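Sorting and Packing Assistant (part time)
Stuleo, Pralham

Stuleo is hiring a sorting and packing assistant for its workroom in Pralham. 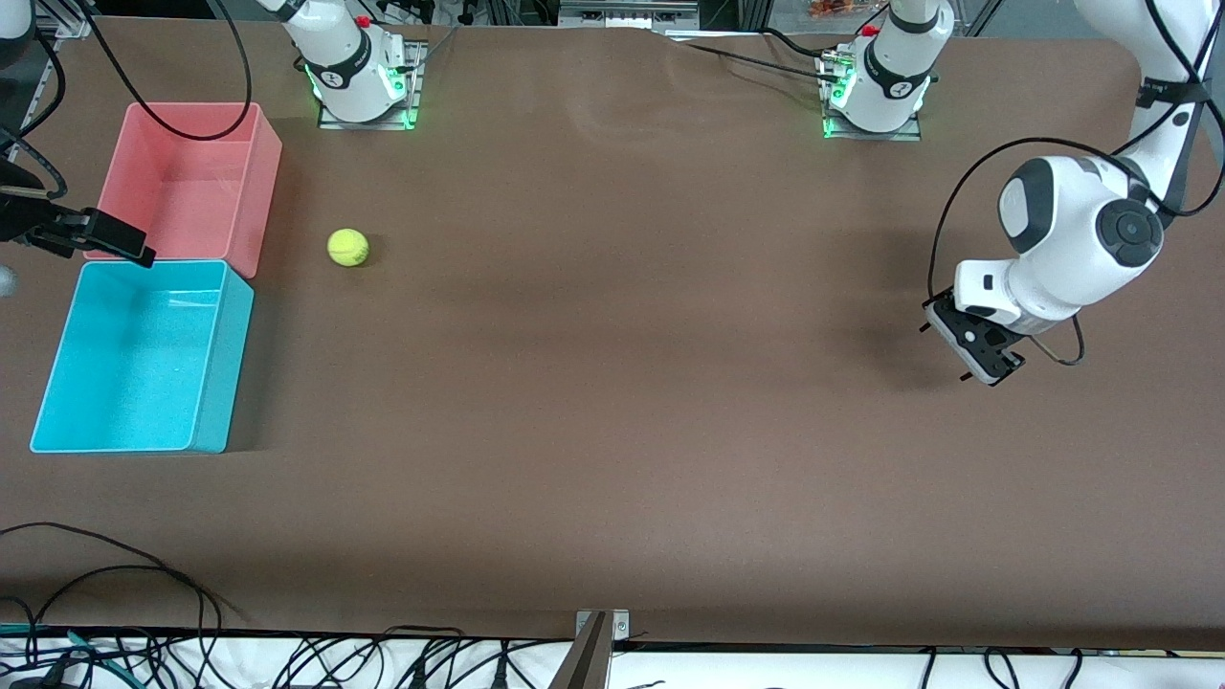

The job is 27 hours a week, mornings, starting in November. It is a permanent position with a paid training period at the beginning. You do not need experience in sorting or warehouse work.

About us

Stuleo takes in used tennis balls and small sports items from clubs, schools and recreation centers, sorts them by condition, and sends them out again. Balls that still bounce well go to schools and beginner programs. Balls that are too soft for play go to dog shelters, to classrooms that put them on chair legs, and to physical therapy offices. Balls that are split or badly stained are set aside for recycling.

We collect from 40 clubs in Pralham and the towns between here and Esen. A normal delivery day brings in 800 balls, and more come in at the end of the outdoor season when the clubs clear out their sheds. The workroom is on the ground floor of the old Uzor building, with its own entrance from the parking lot.

What you will do

Most of the work is done at a table. You take items from an incoming bin, check them, and put them in the right outgoing bin. For tennis balls this means looking at the felt and the seam, squeezing the ball, and doing a drop test if you are not sure. After the first couple of weeks most people can grade a ball by hand and only use the drop test for the ones in between.

Other regular tasks:

Unloading bags and boxes from the collection van
Labeling bins and changing the labels when a batch is finished
Packing orders and checking them against the order sheet
Stacking and putting away empty bins
Wiping down tables and bins at the end of the shift
Writing down the totals for each club in the log

You will also help with mixed boxes. Clubs send us whatever they find in the shed, so a box of balls may also have grips, wristbands, cones or shuttlecocks in it. These are sorted into their own bins and dealt with once there are enough of them to send somewhere.

We change the way we lay out the tables from time to time, depending on what has come in. You should be comfortable learning a new layout and saying so when it slows you down. The current arrangement came from suggestions by the people who do the sorting.

Who we are looking for

You should be able to do careful, repetitive work and keep it up through a shift. Speed is less important to us than putting things in the right place. A school that orders play-grade balls and gets a box of soft ones has to send them back, and we pay for the shipping.

You will need to:

Stand or sit at a table for long stretches (stools are provided and you can switch when you like)
Lift and carry filled bins and bags up to 25 pounds
Tell colors apart well enough to follow our bin system, or talk to us about using the printed labels instead
Read and fill out an order sheet in English
Arrive on time for an 8 a.m. start

A driver's license is useful for covering collections but is not required. If you have an allergy to dust or felt fibers, please mention it before you come for a trial shift. Masks and gloves are available in the workroom.

Pay and conditions

The pay rate is printed on the application form and is the same for everyone in this position. It goes up after the first six months. You get paid vacation, paid sick days and a paid break each shift. Closed-toe shoes are required, and we will pay you back for one pair a year up to the limit on the form. We supply aprons.

Parking is free. The Esen bus stops at the end of the street, a five-minute walk from the door. There is a small kitchen with a refrigerator and a microwave.

The team

You would be joining three people in the workroom. Rosalie Egger supervises the sorting and will train you. Rakiya Adeyemi handles orders and deliveries and is the person to ask about the schedule. Shifts are posted two weeks ahead, and swaps are fine as long as both people agree and Rakiya knows.

How to apply

Pick up an application form at the workroom or ask us to mail you one. Fill it out and return it with the names of two people we can contact about you. They can be past employers, teachers, or someone you have done unpaid work for. A resume is welcome but you do not have to send one. A cover letter is not needed.

We will invite suitable applicants to a short talk and a two-hour trial shift. The trial shift is paid. You will sort a mixed batch with Rosalie and pack one small order. Wear clothes you do not mind getting dusty.

If you need an adjustment for the trial shift or for the job itself, write it on the back of the form or tell us when we call. The workroom has step-free access and one of the tables can be raised and lowered.

Applications are open until the position is filled. Questions about the work should go to Rosalie Egger, and questions about hours or pay to Rakiya Adeyemi. Both are in the workroom until 2 p.m.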